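From: Vaughan Te Moana
To: Stestdale Fellowship list
Date: 11/1/23
Subject: Re: Talks on disc for the men's breakfast

Apinya Saengthong wrote:
> Has anyone watched the Jometti set yet? I'd like to know
> if it's any good before we show it to 11 hungry men.

Hi Apinya and all,

Yes, I've watched the lot (twice, in the case of the second talk!) and I think we should go for it. The speaker is a retired minister called Mok, very dry, and his bit on forgiving your brother-in-law had me wiping my eyes. The sound's a bit thin on the first talk, so bring the good speakers.

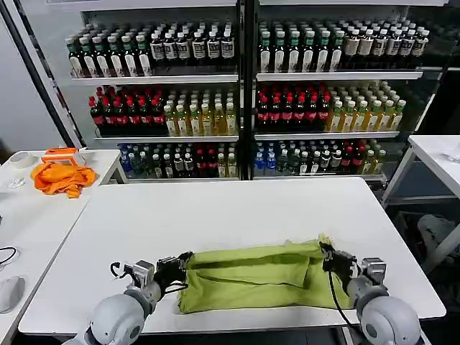 The third talk is the one I'd start with. It's on patience, it's the shortest, and it leaves time for a proper chat over the bacon. Mok's text is Colossians 3, the verses about clothing yourselves with kindness and humility, and he gets a lot of mileage out of old clothes and new ones. I'd love a bit of cloth on the table to go with it, something bright like the lime-green one up there, and we could leave it crumpled and let people make of it what they like. The discussion sheet has far too many questions, so I'd pick the first two and see where we get to.

One grumble: the last talk goes on a bit, and the joke about the Oreck vacuum cleaner fell flat in our house.

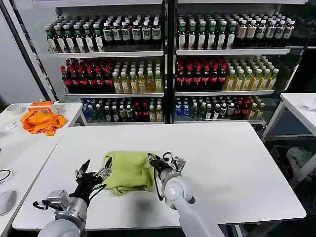 Apinya rang while I was typing and said she'd still rather begin with the forgiveness talk, as it's the funniest and the new chaps will relax more quickly. Fair enough, I'm easy either way. Could whoever has the projector lead let me know?

Cheers,
Vaughan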